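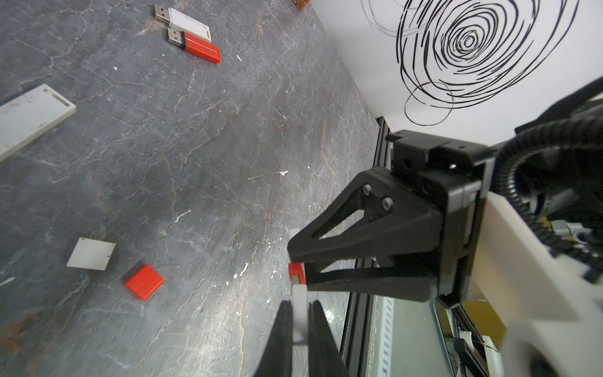 Chapter 3
Where Did I Put It? Storage, Copies and the Art of Losing Files

In February, a bookkeeper at a small furniture importer called Sondow went looking for the previous year's invoices. She found them in 14 places. Eleven of the copies disagreed with one another, two would not open, and the last was a folder named "FINAL use this one," which held a single photograph of a birthday cake.

Sondow had no thief, no fire and no flood. It had employees, who saved things wherever they happened to be standing. Mahfuz Biswas, hired to sort out the mess, listed 1,391 files with the word "new" in their names. The oldest of the new files was nine years old.

Most people believe they have a system for keeping files. What they have is a memory of where they put the last one. This works well until the second one.

The first two chapters dealt with what a file is and how a computer finds its way to it. We now turn to the harder matter of keeping one. Three words will come up again and again, and they are often used as if they meant the same thing.

Storage is wherever the file lives at the moment. A laptop drive is storage, and so is a flash drive in a coat pocket, right up until the coat goes to the cleaners.

A backup is a second copy, kept somewhere else, that you can use to get back what you lost. Dragging your only copy from one drive to another is called moving house.

An archive is a set of files you no longer change but may someday have to produce, usually for someone with a clipboard.

The small portable drive deserves a word of its own. It is cheap, it needs no password unless you give it one, and it can hold the working life of an entire office. It is also about as easy to keep track of as a guitar pick. Ju-won Maeng, who ran the front desk at the Rangel language school, kept a shoebox for the ones left behind by students and teachers. Few were ever claimed. Their owners had presumably decided that whatever was on them could be written again, or should not have been written in the first place.

By the end of this chapter you should be able to tell a copy from a backup, draw up a simple backup schedule for an office of your choice, and name a file so that a stranger can guess what is inside it.

Key terms: storage, backup, archive, version, restore

Before you read
Find the most recent copy of something you wrote last year. Write down how long it took and how many wrong files you opened on the way. Keep this paper somewhere safe, as you will need it in Section 3.4.

3.1 What a Copy Is Good For

Every copy answers a particular kind of bad luck. A second file in the same folder will protect you from your own editing and from very little else.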